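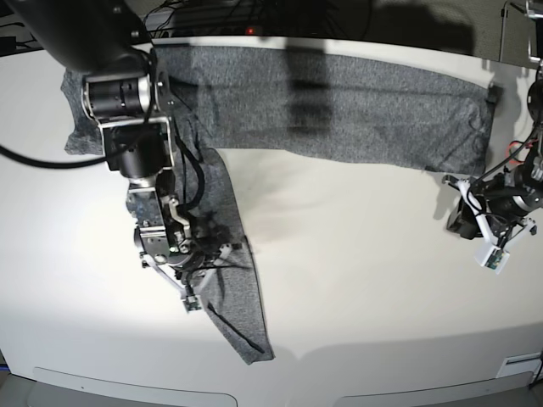 New thread on how we score cloth flattening, because the question keeps coming up under my older posts. The short version is that we stopped using covered area as the main number. A long narrow garment can be pulled out nearly flat and still cover less table than a crumpled sweatshirt, so area rewards the wrong thing. A piece like the gray heathered knit, with one long band and a narrower section running off it in something like an upside-down L, is where the old score did worst. The creases and folds on the lower section barely change the area at all.

2/ What we use now is a reach score. Before a trial, someone lays the garment out by hand and marks the outline points that matter: hem corners, ends of sleeves, the collar if it has one. After the trial we measure how far apart those points are and compare with the hand layout. A perfect match is 100.

3/ The idea came from Zdzisław Wilczyńska, who used to grade fabric samples and thought our area plots were not telling us much. The first version was done with a tape measure and a spreadsheet. It took too long but the ranking it gave matched what people in the lab thought of the results.

4/ Test set: 1,503 trials on the Villwood table, two arms, all garments dropped from the same height before each start. Knits and wovens are kept in separate tables. Please don't average them. Knit stretches, so a hard pull can push the score over 100, and we clip it.

5/ Main result. With the area score, our one-arm policy (Olszewski) and our two-arm policy (Brirnus) looked about equal. With the reach score, Brirnus is clearly ahead on anything with a long section, and the two are still close on towels and other plain rectangles.

6/ Most of the gap comes from holding. Brirnus learned to press one gripper down where two sections of the garment meet and work outward with the other. Olszewski pulls from an end, the whole garment slides, and it has to start over. It will do that up to 6 times before the time limit.

7/ Things the score doesn't catch: a garment lying face down, a hem folded under by less than a finger's width, and twist in a narrow section. Twist is the one I care about. Two points can be the right distance apart with a full turn of fabric between them. We check for it by eye and log it in its own column.

8/ Someone asked how many trials you need before the ranking settles. For us it was 500 on knits. Wovens settled sooner. With a wider mix of garments I would expect to need more.

9/ The scoring script is called Zarent. It takes one overhead picture and a points file. Marking the points is still manual and is the slowest step. Automatic marking works on shirts and does badly on scarves, so it is off by default.

10/ Next is the same comparison with the garment starting half off the table. The trials run through July. I'll post the knit table first.

Last updated: July
Print this page | E-mail this page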